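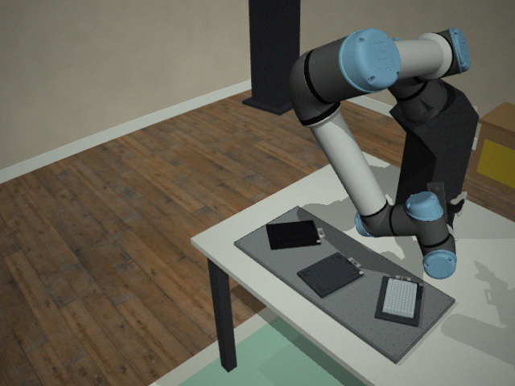
Tuesday. Work on the simulated cell began at nine, with Ratih Khoo at the controls and Fitriani Liew keeping the run sheet. The purpose of the day was to repeat the plate transfer sequence before the Erkent software is released to the team at Ravstead, where the physical arm will be fitted. The first runs were completed without remark. On run 12 the arm lowered a plate towards the middle holder and released it early. One corner of the plate settled on the rim and the other did not seat.

Ms Khoo pressed the stop on the control screen at once. The arm carried on moving. The recorded delay between the command and the halt was 300 milliseconds, and the limit in our own procedure is much shorter. I regard the delay as the more serious of the two faults, and I asked that the sheet be marked accordingly. An early release spoils a plate. A late stop, on the real machine, may injure a person.

We suspended the programme and I informed Cameron Halliday by telephone. He asked whether the fault could be confined to the simulation. I replied that I could not say so with any confidence, as the stop command passes through the same part of the software in both cases. He accepted this and agreed that Ravstead should receive nothing until further notice. I have confirmed the decision to him in writing.

The rest of the morning was given to the early release. Ms Liew compared the settings for the three holders and found that the height of the middle one had been entered from an old drawing, 15 millimetres above its proper value. The gripper therefore opened exactly where it had been told to open. The entry was made in July, when the layout was changed, and was passed by two of us, myself included. I have recorded my own part in the matter.

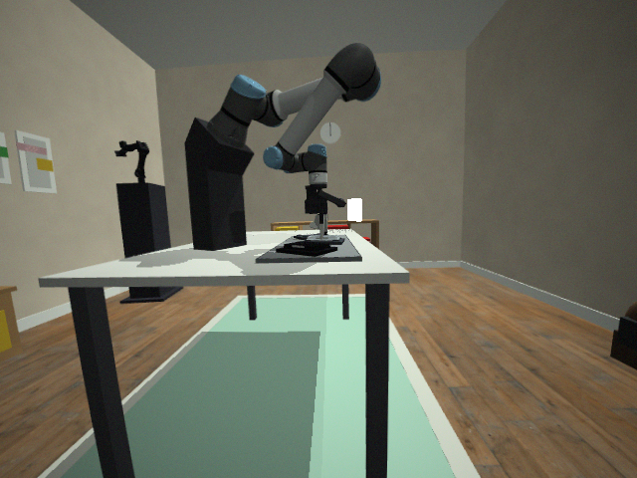 The afternoon was reserved for the stop delay and for the question of what else might be struck while the arm is still travelling. Manaia Prendergast joined us at two and took us through the positions one at a time. Her concern was the room as much as the table. The large arm is mounted on its black pedestal at the left of the tabletop, with the board under the gripper on the right, and a second, much smaller arm stands on a pedestal of its own on the floor to the left. Ms Prendergast asked whether a late stop during a swing to the left could bring the one within reach of the other. We had not tested for it. The present sequence makes no such movement, but an operator could order one by hand, and I have asked for the case to be added to the schedule.

By four o'clock Ms Khoo had traced part of the delay. The stop command was being placed in the same queue as ordinary movement commands and was waiting its turn behind them. She moved it to a separate channel and repeated the transfer. The halt was prompt on every attempt up to run 21, when a delay appeared again, shorter than before but still over the limit. The cause of this second delay is unknown. We ended the session there, with the corrected holder height saved and the stop fault left open.

Marlina Sitompul has asked for a written account before she speaks to Zwahlen, who supply the controller. I have advised her to make no claim against them at this stage — the queue was our own work, and the remainder may prove to be so as well.

Ms Khoo will repeat the last run tomorrow with full logging. Ms Liew is to check every height in the file against the current drawing, with a second person reading the figures aloud. The hold on Ravstead remains in force.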